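Ferkora Opens Short-Term Personal Loans to Renters

June 7, 2021 – Ferkora, a consumer lender based in Katberg, has opened its short-term personal loan to renters. Until now the loan was offered only to homeowners and to customers who already held a savings account with the company.

Renters can borrow from $200 to $1,772 and repay over a period of up to 367 days. There is no fee for applying and no charge for paying the loan off early. The interest rate is fixed for the full term and is shown in writing before the customer signs.

"Most of the people who called us last year and were turned away were renters with steady pay," said Dalia Saber, head of lending at Ferkora. "They wanted money for a security deposit, a car repair or a dental bill. We had no product for them, and now we do."

Applicants need a photo ID, a current lease and proof of income for the past three months. Self-employed applicants can send bank statements in place of pay stubs. A decision is normally given within seven business days – sooner if all the papers come in together.
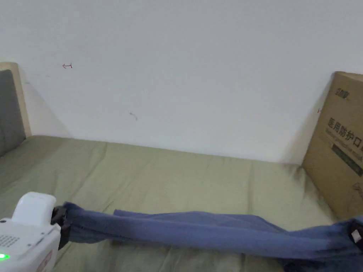

Repayment and Late Payments

Customers choose a weekly or monthly payment date when they sign and can move it once during the loan without charge. A customer who expects to miss a payment should call before the due date. Ferkora will then set a new date in writing. Loans cannot be rolled over into a new loan.

Payments are handled by Ellov, which has processed Ferkora's savings deposits for several years. Customers who prefer to pay in person can do so at the Farouk Street branch.

Ferkora plans to add joint applications for roommates and couples in August. Terms for joint loans will be published before then.

About Ferkora

Ferkora offers savings accounts and personal loans to customers in Katberg and nearby towns. All loans are subject to a credit and income check.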